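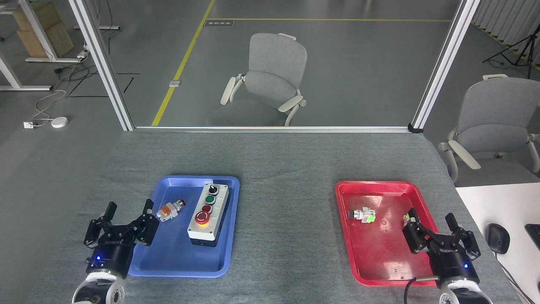

Robot Operators and Bench Assemblers Wanted – Shop-Floor Task Study

Andelen is hiring eight people for a paid study at our Hustden workshop. The question behind the study is a simple one: which of the small jobs on an assembly floor can a two-armed machine do today, and which still need a person at the bench? We have our own opinions. We would like to replace them with measurements.

The work is mostly electrical small parts. Push-button switches, selector switches, emergency stops, contact blocks, the control boxes they go into, and the trays they travel in. A person who has done this for a month can pick a switch out of a tray, turn it the right way up, and seat it in a housing without looking very hard. A machine with two-finger grippers can do parts of that on a good day. We want to know which parts, how often, and what happens when the switch is lying on the wrong side.

Positions

There are two roles. You may apply for both, but please say which one you would rather have.

Bench assembler (4 openings). You will do the tasks by hand, at your normal pace, while we time them and record your mistakes and the machine's mistakes in the same log. You will also tell us when a task is badly set up. If the tray is in a silly place or a part is one that any sensible line would throw out, we need to hear it from somebody who has worked on a line. At least one year of assembly, kitting, packing or panel wiring is required. No robot experience is needed and none will be assumed.

Robot operator (4 openings). You will steer the arms through the same tasks so that the machine has something to learn from, then reset the trays and watch it try on its own. Most of the day is repetition. A typical task is moving one loose switch from one tray to another and setting it down in a given position, and you may do that a great many times before lunch. Steady hands and patience matter more than a technical background. People who have sewn for a living, played an instrument, or run a crane or an excavator have done well at it. We give one week of paid training before any of your runs are kept.

Where things stand

In February we ran a shorter trial with 3044 attempts across a set of easy tasks. Lifting a part that stood alone in the middle of a tray went well. Parts lying against a tray wall went badly, and so did anything that had to be turned over in the fingers. Small round caps slipped. Screwing a locking ring onto the back of a switch was tried and dropped from the list after two days, and it is back on the list this time.

We also tried a few chores borrowed from home, such as folding a dish towel and putting spoons in a drawer, mainly for comparison. The towel took nearly 8 minutes. Household chores are not part of this study, so please do not apply expecting them.

Some applicants ask if they are training the machine that will take their job. It is a fair question. For the tasks in the February trial, no floor manager who saw the results wanted to buy one. That may change, for some tasks and not for others, and the results of this study will say which. We will give a copy of the full report to everyone who takes part, including the numbers that make the machine look slow.

Hours and pay

Eight weeks, Monday through Friday, 8:00 to 4:30, with a half-hour lunch and two paid breaks. Pay is $900 a week for both roles, before tax, paid every second Friday. Training week is paid at the same rate. There is no bonus for speed. We do not want anyone rushing, and a fast run with a dropped part in it is of less use to us than a slow clean one.

If you have to miss a day, tell the shift lead before 7:30. You may miss up to three days in total and still finish the study.

What the work is like

Both roles are indoors. Assemblers may sit or stand. Operators mostly sit, with a change of station every 90 minutes, and we will not ask anyone to do more than four stations in a day. Your hands and forearms will be tired in the first week. If you have had wrist trouble, talk to us before you apply – we can adjust some of the setups but not all of them.

Nobody works inside the reach of the arms while they are powered. Each operator learns the stop procedure on the first morning and has to show it again at the start of every week. You must be comfortable stopping a run for any reason, including a reason you can't quite explain.

Sessions are recorded. The recordings cover the work surface and your hands, and your voice if you are talking. Names are kept apart from the recordings. You will be given the consent form to read at home before you sign it.

Please have

– the right to work in the United States
– normal or corrected color vision (many parts are told apart by color)
– closed shoes and no loose sleeves or bracelets on shift
– enough English to fill in a short written log

A high school diploma is not required. Neither is a resume, if you would rather write us a page about the jobs you have done.

How to apply

Send your resume or page to Clodagh Hegarty at the Andelen front office, by mail or by hand, with "Task Study" on the envelope. Include a phone number and the times you can be reached. Vaughn Lindgren runs the bench side and will call assemblers. Wim Hendriks will call operators. Expect a visit of about an hour, in which you will try a few of the tasks yourself. We pay for the visit whether or not you are chosen.

Applications must reach us by Wednesday, April 14, 2021. Everyone who applies will get an answer, and those not chosen may ask to go on the list for the next round.

Related openings

Maintenance Technician, Second Shift – Hustden
Tray and Fixture Maker (part time)
Panel Wiring Instructor – Luretti training room
Data Log Reviewer, Temporary
Warehouse Picker Study: Call for Participants – Khalaf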